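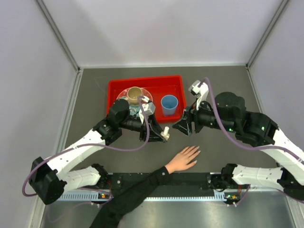
Grurnport and Drodbridge Joint Drainage Liaison Group
Minutes of the August meeting, held in the upper room, Drodbridge pumping station

In the chair: Haiyan Xiao
Minutes: Teun Michiels
The meeting opened at 10.05.

1. Apologies
Received from the Grurnport highways representative. A written update was supplied and is dealt with under item 4.

2. Minutes of the previous meeting
Agreed, with one correction. At 5.2, "outfall" should read "inlet". The flap valve on the outfall was replaced last year and is not in question.

3. Matters arising
3.1 Key to the lower sluice compound. Still held by the former contractor. TM to write again.
3.2 Gauge board at the Mill Lane culvert. Refixed. The zero has been checked against the benchmark on the parapet and agrees to within 4 mm. No further action.
3.3 Access over the north bank. The landowner has agreed in principle to vehicles up to the weight limit on the farm bridge. HX noted that the limit is not signed on the downstream approach. To be raised with highways.

4. Culvert survey, Grurnport section
4.1 The camera survey has covered 379 m of the brick section, from the inlet to the second manhole. The remainder could not be surveyed owing to silt above half bore.
4.2 Open joints were recorded in the crown over a short length upstream of the first manhole. No loss of section. The surveyor graded these as moderate and recommended repointing within two years.
4.3 A lateral connection not shown on the record drawings enters from the left-hand side. Its source is unknown. Dye testing was proposed.
4.4 Highways reported in writing that no gully on Station Road is connected to the culvert. The meeting did not think this could be right – the 1,000 mm manhole opposite the chapel takes road water in any heavy shower. HX to request the gully drawings.

5. Pump 2, Drodbridge
5.1 The Kopecký pump was lifted and inspected. Wear ring clearance was outside tolerance and the lower seal had passed water into the oil chamber. Both parts are on order.
5.2 Until the pump is refitted the station has no standby. It was agreed to hold the wet well at the lower start level, accepting more frequent starts on Pump 1.
5.3 TM asked whether the hour meter had been reset when the panel was changed. It had. The earlier reading is in the station log and should be added to any figure quoted from now on.

6. Telemetry
6.1 The Retargate outstation lost signal twice during the month, both times overnight. Levels were stored locally and recovered.
6.2 Alarm texts are still going to a number no longer in use. To be changed before the next meeting.

7. Desilting
7.1 One quotation received, excluding disposal. A second is awaited.
7.2 It was agreed that the silt must be sampled before any order is placed. Spending on sampling was approved up to a limit of £1,000.
7.3 Work in the channel to be finished before the autumn weed cut – otherwise the cuttings will collect at the temporary dam.

8. Any other business
8.1 The trash screen rake is bent. Replacement approved.
8.2 The revised emergency contact sheet was handed round. Two entries were corrected by hand and a clean copy will be issued.

Actions
TM: sluice compound key (3.1); alarm numbers (6.2); contact sheet (8.2)
HX: bridge signing (3.3); gully drawings (4.4); second quotation (7.1)
Station staff: dye test (4.3); silt samples (7.2)

The meeting closed at 11.40.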